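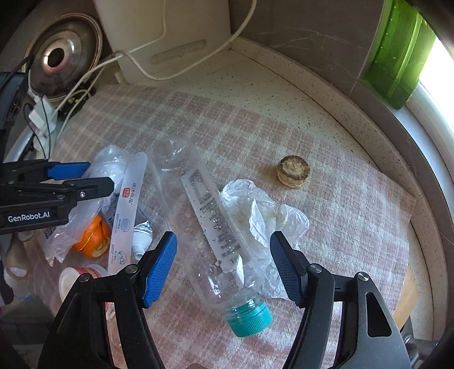
Page 3 of 76

Kestwood Household Forum > Cleaning & Tidying > Rubbish after snacks: sort it on the table or bung it all in?

pegbasket
Right, settle something for us please. We have one small basket that does for all the snack rubbish in the front room, and after a film night the table looks like the bottle up top, only with more of it. Empty drinks bottle, crinkly bag, orange peel, the lot, all over the check cloth. I've always swept everything into the basket in one go and sorted it out later at the kitchen bin. My other half says that's doing the job twice and it should be sorted on the cloth before any of it moves. We've been having this argument since September and I'd like to win it.

Tetero_tea
Your other half is right, sorry! Once peel has been in with the wrappers you've got sticky wrappers. I do bottles first, then the plastic bags, and the peel goes last and goes straight out to the caddy. Takes no time at all.

mopandgo
Disagree with Tetero_tea. Who is walking to the caddy in the middle of the evening? Basket, lid on if it has one, deal with it in the morning. I've done this for years and the house is still standing.

Tetero_tea
In the morning it smells though. Orange is all right, banana is not.

pegbasket
It hasn't got a lid, it's just one of those round blue ones with the slots in. And nobody here eats bananas apart from me so I'd only have myself to blame.

saltmarsh121
The slots are your problem if you ask me. I had one like that and anything with a drop left in it came through the sides and on to the carpet. Line it or keep it for dry stuff. A bread bag does for the bottom if you don't want to buy liners. I use a Narar bucket now, solid sides, wipes out with a cloth, and I've never looked back.

mopandgo
But then you can't see what's in it or let it dry off. I rinse my slotted one under the garden tap and it's done, water goes straight through. Try that with a bucket.

saltmarsh121
You tip the bucket up. It's a bucket.

hollyhockhill
Coming in on the bottle side of things. Whatever you do about baskets, squash the bottle and put the cap back on. Ours take them with the caps on now and it stops the last dribble going everywhere. A long bottle standing up in a small basket is what makes people think the basket's full when there's hardly anything in it. I take them out and flatten them and there's room for a whole other evening!

pegbasket
We never squash them, that's a very good point. They do take up most of the room.

dunmoor_lane
Check with your own council before you put caps on, hollyhockhill. Ours changed their minds twice. First it was caps off, then caps on, and then the leaflet just had a drawing that could have meant either.

hollyhockhill
Fair enough, I should have said that's only for round here.

Tetero_tea
Can we get back to peel? I feel strongly about peel. If you get it off in big pieces it's one trip. My lot pick it off in tiny bits and you're finding it down the sofa a week later. I've started scoring the orange round the middle with a knife first – two cups of peel, lift them out, done.

mopandgo
Now THAT I'll agree with. I use the two halves as little pots for pips.

pegbasket
OK so I did a proper trial last night and I'm going to be fair about it. Usual mess on the table. I did it my way, everything in the basket, no sorting.
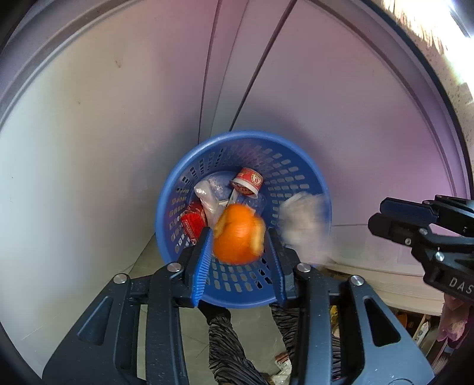

Orange or orange peel and packets in the blue basket, my method.

So the bags are the nuisance. They puff up and spread themselves over everything, and the little red and white tub had gone on its side against the wall of the basket. The red wrapper was easy enough to fish out again. I then took it through to the kitchen and emptied it and yes, I had to pick through it by hand, and yes, I was told so from the doorway.

saltmarsh121
Ha. What did you do with the bags?

pegbasket
Scrunched them together and stuffed them all inside one. Should have done that at the table, I know, I know.

dunmoor_lane
Fold, don't scrunch. Lay it flat, fold it in three longways, then tie it in a loose knot. Stays down. My nan did it with bread bags and kept a drawer of them, and I've got 121 in mine at the moment (I counted when I moved the unit, don't judge me).

mopandgo
121?! What for?

dunmoor_lane
Lining baskets, for one.

Tetero_tea
What about the tub, is it paper? Paper ones with a shiny inside are a pain. I rinse and hope.

pegbasket
Paper, yes. It went in the general bin in the end, I wasn't going to stand there rinsing it at that time of night. Don't tell me off.

Tetero_tea
I'm telling you off a bit.

hollyhockhill
What about two baskets? I've got a pair from the Salian range that sit one inside the other, so they only take up the space of one till you need them. Dry packets in one, peel in the other. It doesn't need to be a big production.

saltmarsh121
Two baskets on a coffee table, where do the snacks go?

hollyhockhill
On the floor! The baskets, I mean, not the snacks.

pegbasket
Verdict from this house, posted November 27, 2022 so I can be held to it. Peel goes on a plate, bottles get squashed, and everything else goes in the basket unsorted like I said all along. I'm calling that a draw. Other half is calling it something else. Does anyone know how to get orange out of a pink check cloth, by the way? It's cotton, I think, and it's been through once at 30.

Tetero_tea
Washing up liquid on the mark before it goes in again, and don't tumble it till it's gone.

mopandgo
Or leave it on the line if there's any sun. I'd still use the lid.

saltmarsh121
It hasn't got a lid!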